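Clear plastic dish racks, yes or no?

Padura
Posts: 193

Right, settle something for me. The old wire rack has gone rusty at the feet and left orange marks on the drainer, so it's off to the tip. I've been eyeing up one of those see-through plastic ones with the thin dividers, mainly because it'd look less like a heap of scaffolding next to the sink. My other half says they go cloudy within a month and I'll be moaning by May. Anyone got one and lived with it?

Also, do you lot actually stand your plates up? I was brought up to lay them flat on a tea towel and I'm told this is disgusting.

Ladefoged
Posts: 3000

Had one for years, wouldn't go back to wire. Ours holds 8 dinner plates if you're careful, more if they're side plates. The cloudiness is limescale, so it depends where you live. Soak it in white vinegar and it comes up lovely.

And yes, stand them up!! Flat plates sit in their own puddle. It's the same sort of rack as this one, slots on a slant so the plates lean back a bit:

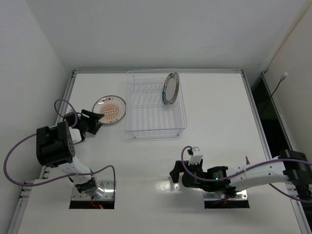
Re: Clear plastic dish racks, yes or no?

Mosico
Posts: 9

I'm going to be the awkward one. We had a clear one and I hated it. You could see every crumb and every drip mark, and ours had such thin dividers that anything heavy flopped over on to its neighbour. Stoneware was hopeless. Went back to wire (coated this time) and I've had no bother with rust so far.

I do like that plate with the orange sunburst though, the one lying flat next to the rack. My nan had a whole shelf of bright plates and we weren't allowed to eat off any of them.

Ladefoged
Posts: 3000

Fair enough on the stoneware, ours is all thin china so I've never had the problem. But you can see drips on a wire rack too, they just end up on the worktop underneath! At least with mine I lift the whole thing out and tip it in the sink.

The one with the teal pattern round the rim is more my thing. I'd have that standing on a dresser.

Beta
Posts: 193

Flat on a tea towel here and I'm not ashamed of it. Dry them straight away and put them in the cupboard, then you don't need a rack at all. We've got a tiny kitchen and I want the worktop back by the time I've made a cuppa.

Mosico, does the coating on yours chip? Mine did exactly that where the knives went in, and then the rust got under it.

Mosico
Posts: 9

A bit by the cutlery pot, yes. Not enough to bother me yet. Ask me again next year.

Padura
Posts: 193

Well, that's cleared up nothing, thanks all! We're in a hard water area so I can see vinegar in my future. Our plates are thin cheapo ones, so the flopping shouldn't be too bad. I think I'll get the clear one and keep the receipt.

Beta, I showed your post to the other half and have been told not to get any ideas about the tea towel.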